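Kapitel 4: Erste Greifübungen mit der Schale

Stand: 6. April 2018, gilt für den Kurian-Arm mit Zweifingergreifer und die Steuerungssoftware Clarno

Der Arm hängt, die Achsen sind referenziert, der Not-Halt ist geprüft (Kapitel 2 und 3)? Dann kommt jetzt der schönste Teil! In diesem Kapitel nimmt der Arm zum ersten Mal etwas in die Finger und bringt es über eine Schale. Plant dafür einen ganzen Nachmittag ein, denn beim ersten Mal will man sowieso alles dreimal sehen.

Die Werte stammen von unserem Aufbau in der Werkstatt Zirkholm. Wer den Arm zu Hause an einem anderen Gestell betreibt, übernimmt die Reihenfolge und misst die Höhen selbst nach.

4.1 Was ihr braucht

Ein helles, mattes Tuch, groß genug, dass es vorne über die Tischkante fällt
Eine kleine runde Schale, ebenfalls matt
Ein rundliches Übungsstück, das sich gut vom Tuch abhebt
Eine Handvoll dunkles Granulat für Abschnitt 4.4
Handfeger und Schaufel
Das Profil »Postedach« aus dem Clarno-Ordner der Werkstatt

4.2 Arbeitsfläche vorbereiten

1. Den Arm in Parkstellung fahren und die Freigabe wegnehmen. Erst danach in den Arbeitsbereich greifen.

2. Das Tuch auflegen und von der Mitte nach außen glatt streichen. Leichte Knitter stören nicht. Hochstehende Falten im Greifbereich bitte herausziehen, an der Seite dürfen sie bleiben.

3. Die Schale nahe an die hintere Tischkante stellen, Öffnung nach oben. Ihre Position mit zwei kleinen Bleistiftstrichen auf dem Tuch anzeichnen. Ihr werdet sie öfter umstoßen, als euch lieb ist.

4. Alle hängenden Kabel einmal mit der Hand verfolgen, von oben bis zum Stecker. Sie dürfen den Tisch berühren, sollen sich aber nirgends um die Finger des Greifers legen können.

ACHTUNG: Kabelverbindungen, die frei hängen, vor jedem Lauf auf festen Sitz prüfen. Löst sich unterwegs eine Verbindung zum Greifer, kann er das Übungsstück fallen lassen.

4.3 Greifen und Anheben

1. In Clarno das Profil »Postedach« laden. Die Geschwindigkeit steht danach auf 75 mm/s. Dabei bleibt es für das ganze Kapitel, auch wenn es in den Fingern juckt.

2. Das Übungsstück neben die Schale legen und den Greifer im Tippbetrieb darüber fahren. Auf den letzten Zentimetern nur noch in Einzelschritten absenken.

3. Greifer schließen und 2000 ms warten. Die Pause ist im Profil schon eingetragen, bitte nicht löschen.

4. Senkrecht anheben, bis das Stück rund 300 mm über dem Tuch hängt. Bei glatten Oberflächen lohnt sich ein genauer Blick: Dreht es sich zwischen den Fingern, noch einmal ablegen und tiefer greifen.

5. Den Arm anhalten und von der Seite prüfen, wie Greifer und Schale zueinander stehen.

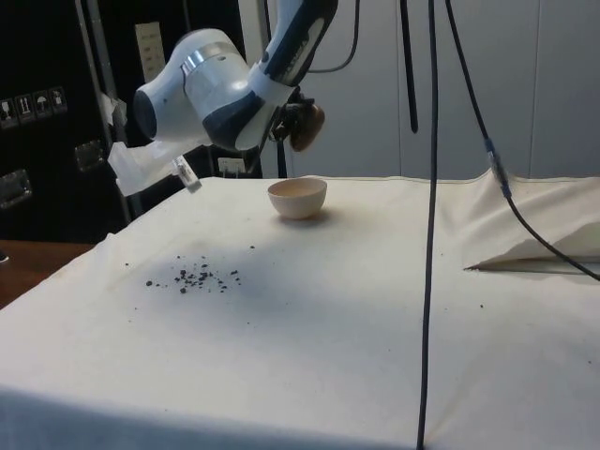
Abb. 4-1: Das Übungsstück im Greifer, die Schale an der hinteren Tischkante.

6. Erst wenn der Weg zur Schale frei ist, über die Öffnung fahren, absenken und loslassen. Jubeln ist erlaubt, gern auch laut.

7. Den Ablauf als Sequenz speichern und 3-mal hintereinander abspielen. Klappt das ohne Eingriff, geht es weiter mit 4.4.

HINWEIS: Der Schatten des Arms wandert mit über das Tuch. Wer mit Kameraerkennung arbeitet, nimmt das Referenzbild deshalb in Parkstellung auf und legt die Helligkeitsschwelle nicht zu knapp. Thirumalai Raju hat dafür ein kleines Abgleichskript geschrieben, es liegt im selben Ordner wie das Profil und funktioniert prächtig.

4.4 Mit Granulat arbeiten

Dunkle Krümel auf hellem Tuch sind ein wunderbares Prüfmittel. Man erkennt auf einen Blick, ob der Greifer beim Absenken aufsetzt und Spuren zieht.

1. Eine kleine Menge Granulat links von der Mitte vor der Schale ausstreuen. Ein lockerer Haufen mit dichterer Mitte reicht völlig.

2. Die gespeicherte Sequenz ohne Übungsstück über den Haufen verschieben und mit offenem Greifer abfahren.

3. Nach jedem Durchlauf nachsehen: Gibt es eine Furche, die Endhöhe um 3 mm anheben und wiederholen.

4. Zum Schluss Arm parken, Freigabe wegnehmen, Granulat zur Tuchmitte kehren und mit der Schaufel aufnehmen. Einzelne Körnchen am Rand nicht vergessen.

VORSICHT: Granulat gehört nicht in die Fingerführungen. Knirscht der Greifer beim Schließen, sofort anhalten und die Führungen mit einem trockenen Pinsel reinigen. Keine Druckluft verwenden!

4.5 Wenn etwas hakt

Der Greifer meldet »geschlossen«, hält aber nichts: Fingerabstand neu einlernen, siehe 3.6.

Die Schale wird beim Absenken verschoben: Position mit den Bleistiftstrichen vergleichen, danach den Ablagepunkt neu setzen.

Der Arm ruckt beim Anheben: Kabelführung am Gelenk kontrollieren. Fragen dazu beantwortet Jirayu Mahawong, der die Halterung gebaut hat und sich über Rückmeldungen aus anderen Aufbauten sehr freut.

Weiter mit Kapitel 5: Umfüllen von Schale zu Schale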